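Skip to content
Home Current Issue Archive For Authors Contact

Filed under: Theater Studies / Reception / Musical Theater

We use cookies to remember your preferences and to see which articles are read. By continuing to browse you accept this.

4. The Reviewer's Second Act

4.1 What gets praised when nothing else can be

Regular readers of theater notices learn early that a compliment to the lighting is rarely good news for the book. We wanted to know whether this bit of green room wisdom would survive being written down and checked, so we read 60 reviews of new musicals that opened in mid-sized houses, all of them productions with original scores and no film to lean on. The full list is in the appendix, where it can do no harm.

Each review was read twice, once by each author, and marked for the order in which it dealt with the parts of a show: story, songs, performers, direction, and what we came to call the furniture, meaning sets, costumes, lights and sound. We also marked the point at which the reviewer first said something unkind. Where we disagreed we talked it over until one of us got tired, a method with a longer history in the humanities than its practitioners let on.

The pattern was not subtle. In 25 of the reviews the furniture came up before the songs did, and almost all of these went on to be unfavorable. A happy reviewer tends to start with a tune or a person. An unhappy one walks in, looks at the ceiling, and says what a nice ceiling it is. The notice for Ilholm, a chamber musical about a ferry town that loses its ferry, spends its whole first paragraph on a staircase. The word "score" turns up in the fourth paragraph, next to the word "persistent."

4.2 The word "ambitious"

Certain adjectives did so much work in our sample that they deserved overtime. "Ambitious" was the busiest. Outside the theater it is a mild compliment. Inside a review it means that the evening was long and had a chorus. "Committed," said of a cast, means the cast was louder than the material. "Handsome," said of a set, is usually safe, although one reviewer of Mumness managed to call the set handsome, the costumes handsome and the ushers handsome, after which the reader could be in little doubt about the second act.

Praise for singers is harder to read. To say that a company can sing sounds like plain approval, and sometimes it is. In the bad notices, though, the sentence nearly always stands alone, as if the reviewer had been asked under oath. Good notices name the song. The difference is small on the page and large at the box office, and the press departments know it - 10 of the shows in our sample used such a sentence on their posters, minus whatever came after it. 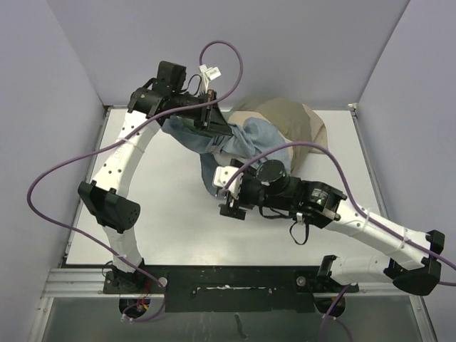 Areeba Lashari and Aqeel Siddiqui
Joint authors; correspondence to either

4.3 The case of Carero

One show needs a section of its own. Carero, a sung-through piece about a family of bell founders, received two long reviews in the same city, written by critics who by their own account sat in the same row. The first found the score hypnotic. The second found that it repeated itself. On a close reading these are the same observation, and the two reviews agree on nearly every fact: the short phrases, the refusal to let anyone finish a melody, the bell that is struck at the end of each number whether or not the audience was hoping for it.

What separates them is the order. The first critic opens with the bell. By the time the repetition comes up we have been told it is part of a design, and we forgive it in advance. The second critic opens with the seats, moves on to the program note (too long) and the overture (also too long), and meets the bell in a poor temper. Neither could be accused of getting the show wrong. We spent a good part of September trying to find one factual claim on which they differed and came up with the length of the intermission.

It would be pleasant to conclude that taste is a matter of where one starts writing. The evidence won't carry that. A critic who disliked the evening may well choose a sour opening on purpose, in which case the order is a symptom and we have been taking the temperature of a thermometer. The reviews themselves can't settle this. Drafts might, but only one critic offered us any, and they turned out to be identical to the printed version apart from a comma.

4.4 Monotony as a charge

"Monotonous" and its cousins appear in a good share of the unfavorable reviews, and they are aimed at lyrics more often than at music. This surprised us. We had assumed that the ear would tire of a tune first. Niazi (the show, named for its heroine, and not to be confused with the revue that followed it into the same building) has a score built on very few chords, and the reviewers let this pass almost without comment. What they could not let pass was a rhyme scheme that announced each line's ending well before the singer got there. One wrote that he had begun to supply the words himself and was disappointed only by how often he was right.

We suspect a practical reason. A reviewer can quote a lyric. To quote a chord takes music type, a patient editor and readers who can follow it, and most newspapers are short of at least the first. So the lyric takes the blame for the whole song, much as the tenor takes the blame for the whole opera. Lyricists we spoke to had noticed this. Composers we spoke to had not, and seemed cheered by the news.

The exceptions are instructive in a modest way. When a critic does go after the music, the language slides toward household equipment: it drones, it hums, it runs on after someone ought to have switched it off. We began a list of the appliances and gave it up at the second dishwasher. Directors get vaguer treatment still, and in several of the reviews the director appears only in the last line, beside the running time and the ticket prices. The next section takes up that line, and the question of why running times are so often given to the minute by people who have just told us they lost all sense of time.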